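Wistville Home Help > Laundry and Clothing Care

How do you fold something with piping so the edge doesn't curl?

Posted by hemline_hal, August 9, 2024
Viewed 3,586 times

I have a few gray pinstriped pieces with a narrow orange piping sewn along the edge. The fabric is easy enough to fold but the piping won't stay flat. It twists, and after a week in the drawer there is a wavy crease next to it that I have to iron out. I've tried folding in half and in thirds. I've also tried rolling, which was worse. I fold on a white table top, so I have plenty of room. Is there a way to do this that doesn't involve ironing every time?

2 replies

gikwood_laundry

The cord inside the piping is usually a different material than the cloth around it. If it shrinks even a little in the wash, the edge pulls short and wants to curve. Folding won't fix that completely, but how you pick the piece up makes a difference. Most people grab it by the middle or by one corner, and the whole thing gathers into a bunch with the trim caught inside. 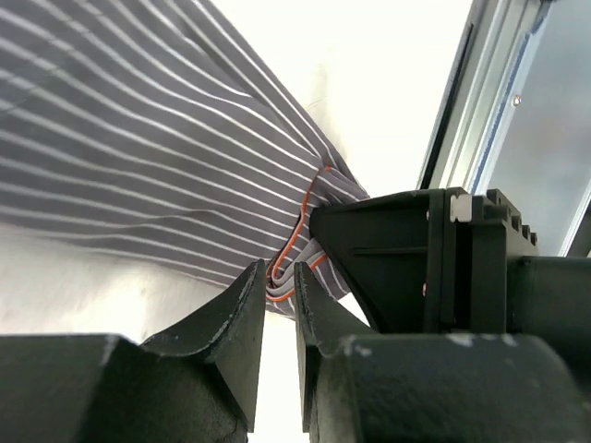 Gray pinstripe with orange piping, gathered at one end. The trim bends into an S when the cloth is bunched.

Put it down and start over from the edge. Lay the piece flat with the piping toward you. Hold the trim at both ends and pull gently until it runs straight, then let go and smooth the cloth away from it with the side of your hand. Make your first fold parallel to the piping, never across it. If you have to fold across it to fit the drawer, do that last and only once.

Stripes help you here. If they run straight from one side to the other, the cloth is square. If they start to curve toward each other, something is pinched underneath.

For drying, take it out while it is still a little damp, pull the piped edge straight, and leave it flat for 10 minutes before you hang it. I did this with a set of Avine pajamas that had the same problem and I only iron them now if they're going in a suitcase.

kwofie22

I just put the heavy stuff on top of mine in the drawer. Jeans work. The piping still curls some but you can't tell once it's on.

Cold wash too if you aren't already.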